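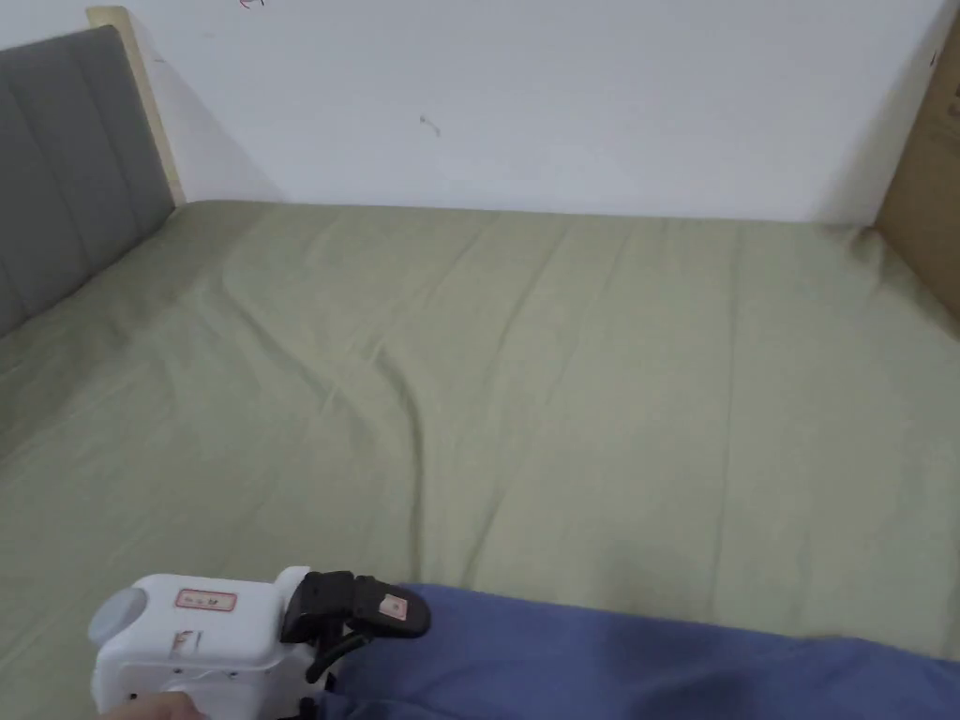 The fitted sheet and other small defeats

Sage green is having its moment, and I am not above it. Mine came in a set from Bosmont, described on the packet as "easy fit", a phrase that deserves the attention of a magistrate. It goes on at three corners. The fourth requires negotiation.

With the bed pushed up to a white wall, as mine is, the far side has to be done kneeling on the mattress you are trying to dress. You smooth towards the wall, shuffle backwards, and find you have put a long curving crease right through the middle with your own knee. The far corner by the wall stays slightly bunched. I have decided it is a feature.

Pui-shan Yen spent 13 years running the linen room of a small hotel and has no patience with any of this. "Do the difficult corner first," she told me on the phone, in the tone of someone who has said it up to 909 times. "You do the easy ones because they make you feel clever." She also holds that a fitted sheet should be put on slightly damp, and that ironing one is a cry for help.

I tried it her way on Friday. The difficult corner went on beautifully and stayed there until I reached the third, when it let go with a noise like a wet kiss.

Then there is the headboard. Grey, padded, stitched into upright channels, it looks wonderful in a showroom, where people don't eat toast. Each channel is a small valley with a floor that no ordinary vacuum nozzle can reach. The Leinonen crevice tool manages it; so does a clean paintbrush, if you have the evening free.

Colour is the easier part. A periwinkle blue thrown across the foot of sage green ought to look like a school uniform and somehow doesn't - the two are muted enough to get along. Civa does a cotton throw for £139, a figure I read twice. An old blue cloth, left unfolded, does the job nicely.

As for the scuff on the wall, I have a tin of Dornis white in the cupboard. It has been there 8 months. The scuff and I have stopped discussing it.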